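Pendville Seed Library reopens in December

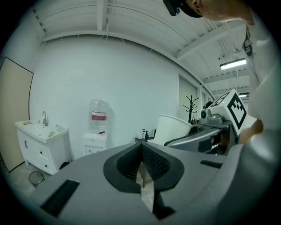 The seed library is back, and it's bigger than ever! We've got 648 packets ready to borrow, including 12 kinds of tomato and a purple climbing bean that Matúš Bartoš has been growing on Trolov Street for years (the flavour is wonderful, try it raw). Take up to 3 packets per visit, and if your plants do well, save a few seeds and bring them back labelled with the variety and your neighbourhood. Doors open at 10 am.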